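About Us

Hi, I'm Nayara Camargo, and I run Handulley, a little cooking school that got out of hand in the nicest way. If you came looking for the class list, it's on the other page, and if you came looking for the gift cards, those are at the very bottom of that same page (sorry, I keep meaning to move them up).

I started teaching at my own kitchen counter, two people at a time, because that's how many stools I had. I'd been a bookkeeper for years and cooked every single night to get the numbers out of my head. A neighbor asked me to show her how I did my black beans, then her sister wanted to come too, and by the following May I had a waiting list taped to the fridge and a husband who wanted his kitchen back. Fair enough!

So we rented the old Macedo shoe repair shop. People in town still call it Macedo, and we still get the odd person walking in with a boot. The space is 792 square feet, counting the closet where the aprons live. I painted it myself, badly, and then paid somebody to paint it again.

What we teach is small food. Bites, snacks, things on toast, things you can eat standing up while you talk to someone you haven't seen since graduation. I grew up with that kind of eating, where dinner was at nine but there was always a plate going around at six, and I think it's the friendliest way there is to learn to cook. You make a little, you taste it, you fix it, you make a little more. If you oversalt it, well, you've only wrecked one mouthful.

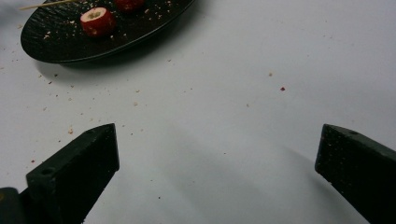
Skesetti wrote to us after the spring snack class to say that five years of big Sunday roasts had never taught her as much about seasoning as one evening of making tiny things and tasting every one, and could we please run a second part with more vinegar in it. We could, and we did. It's called More Vinegar and it fills up fast, so keep an eye on the sign-up sheet.

Classes are never more than eight people. I tried twelve once and spent the whole night hunting for the good peeler. Evening classes start at 6:30 and we eat what we make, all together, usually a bit later than I promised. You don't need to bring anything. Please don't bring your own knives unless you've told me first (long story, everyone's fine).

You don't need to know anything, either. I've had students who cook for a living and students who'd never lit a burner, sometimes at the same counter, and they get along great. If you have an allergy, tell me when you book and again when you walk in, and I promise I won't be annoyed at hearing it twice.

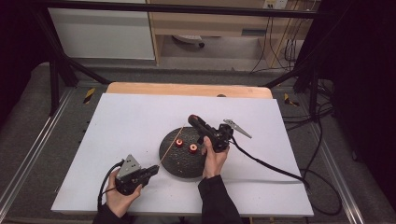
We also do private parties, and on those nights I mostly stay out of the way, refill the water and answer questions about garlic. Birthdays are my favorite. Office groups are welcome too, though I do ask that the boss chops onions like everybody else.

The other half of what we do is Nestico, our pantry shelf by the front door. It began as a way to use up extra jars of pepper relish and now it's relish, pickled onions, a tomato jam I'm really proud of and a spice salt that my mother says has too much cumin. She's wrong. We put up 1,984 jars last year, all in the same 2 pots, and I'd like to buy a third pot, so go ahead and take home some relish.

If you have a question, email is best because my hands are usually covered in something. I answer in the mornings before I go shopping. You can also just knock. If the light's on over the counter, I'm in there, and there's a decent chance I need somebody to taste something.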